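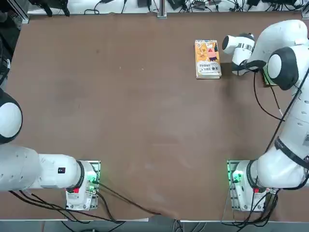
Small paperback on the brown mat.

Fridge temperature and leftovers: working notes

Most domestic fridges are set by a dial numbered from one to five or one to seven. The numbers are not degrees. On nearly all models a higher number means colder, but check the handbook, as a few older ones run the other way. Set the dial by measurement and ignore the numbers after that.

Measuring the fridge

Put a glass of water on the middle shelf, stand a thermometer in it and leave it overnight. Read it first thing, before the door has been opened for milk. The reading should be 5 °C or below. Air temperature swings every time the compressor cuts in and out, so a thermometer hung from a shelf can show two or three degrees of movement that the food never sees.

Repeat on the top shelf and in the door. In our 167-litre Korkholm larder fridge the door runs 3 °C warmer than the shelf above the salad drawer. Sauces and jam are fine there. Milk keeps better on a shelf if there is height for it.

Change the dial by one step at a time and wait a full day before reading again. If the water stays above 5 °C on the coldest setting, check the door seal. Close the door on a strip of paper and pull. It should drag. Test all four sides, including the hinge side, where seals often flatten first. Wash a dirty seal with warm water and washing-up liquid, dry it and try again before ordering a new one.

Checking a probe thermometer

Fill a mug with crushed ice, top it up with cold water, stir and wait two minutes. Hold the tip in the middle, clear of the sides. It should read between -1 °C and 1 °C. Our Wokine probe reads 0.4 °C and has not drifted since January. Replace the battery before blaming the probe.

Wash the probe in hot soapy water before use and between foods. Keep the handle out of the bowl, as few of them are sealed.

Cooling cooked food

Get leftovers into the fridge within one to two hours of cooking. For rice, work to one hour. The pan itself holds a lot of heat, so tip the food out of it.

Shallow containers do most of the work. A 930 ml box filled to the brim with stew is slow to cool at the centre - the same stew split between two boxes is much quicker. Keep the depth to 5 cm or less. Rice can be spread on a clean baking tray and boxed once the steam has gone.

For soup or stock, stand the pan in a sink of cold water and stir it now and then. Change the water when it feels warm. Leave the lid ajar until the food has stopped steaming, then cover it.

Do not stack warm boxes. Leave a finger's width between them and keep them off the back wall, where food can freeze to the plate.

Where things go

Raw meat, poultry and fish go on the bottom shelf in a lidded box or deep tray. Cooked and ready-to-eat food goes above. Salad and vegetables go in the drawer, unwashed if they are to be kept for more than a day.

Opened tins should be emptied into a box with a lid. The Tanui square boxes fit three to a shelf in a standard fridge, whereas round ones waste the corners.

Labels

Write the day the food was cooked, as the day it should be eaten by can be worked out from that. Masking tape and a soft pencil hold up better than most pens on a cold box. Put the tape on before the box goes in, as it will not stick to a damp lid.

Eat leftovers within two days and cooked rice within one. Anything not wanted in that time should be frozen on the day it was made.

Reheating

Reheat once only. Take the centre to 75 °C and test the thickest part. In a microwave, stop halfway, stir, and let the dish stand for a minute before probing in two places. A single reading from near the rim will be too high.

Last updated: April 22, 2025

Contact | © Drolonberg Kitchen Notes | Back to top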